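## The Fold Problem

Vacuuming was the easy part. A floor is flat, a wall stays where it is, and a robot that misses a corner can come back for it. Laundry is harder. A shirt has no fixed shape, and each time it is picked up it becomes a new object.

Pruresach, a small automation lab, has spent the year on one chore: take a piece of clothing, lay it on a bed, fold it. In October its software attempted 112 garments and finished 6 to a standard that Naveen Bansal, who runs the tests, would put in a drawer. Towels do better. Dark clothing does worst, as the edges and folds that a camera needs are lost in shadow.

The training data comes from people working with hand-held grippers in furnished bedrooms. Dark fabric on a white sheet gives a clean outline, but little detail inside it. Straps are a separate difficulty, and a second hand is often needed to control one.
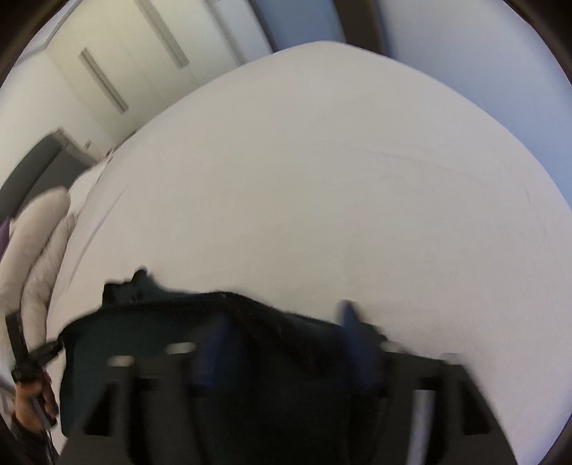
### What the shop floor has

Factories avoid most of this. At Atbridge, a linen service, a folding machine handles up to 400 flat sheets an hour. It cannot handle a sleeve.

"The machine works if you feed it rectangles," says Ronaldo Andrade, the line supervisor. "We still sort by hand."

Bansal expects towels to reach homes first - shirts later, fitted sheets last. He gave no dates.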